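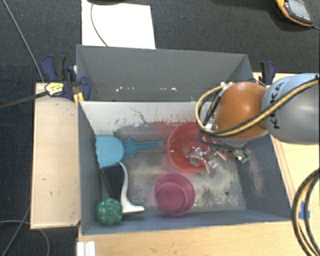 Red bowl, purple bowl, blue plastic thing with a long handle. Two gray bins.

Hurnden Kitchenware Swap: Questions We Get

What can I bring?
Bowls, cups, plastic tools, anything a kitchen can use and you no longer do. Knives go to Imke Hinrichs at the front desk, point down.

Does it have to be part of a set?
No. If we insisted on sets we would own three forks.

Why gray bins?
They were cheap and they stack. Karthik Siriwardena wanted yellow and is still bringing it up.

How many things can I take?
Up to 7 per visit. A bowl with a lid is one thing. A bowl with another bowl stuck inside it is also one thing, and good luck to you.

Do you wash everything?
We ask you to wash it before you bring it. We also ask you to wash it when you get it home, which tells you how much we trust the first group.

Can I reserve something?
Sorry, no. A purple bowl is held by whoever is holding it.

What happens to the leftovers?
They stay out until the end of November, then go to the Galel Street thrift store, which takes about 70 pieces a year and has asked us to stop sending lids.

Do you take pans?
Yes, if the handle is still on.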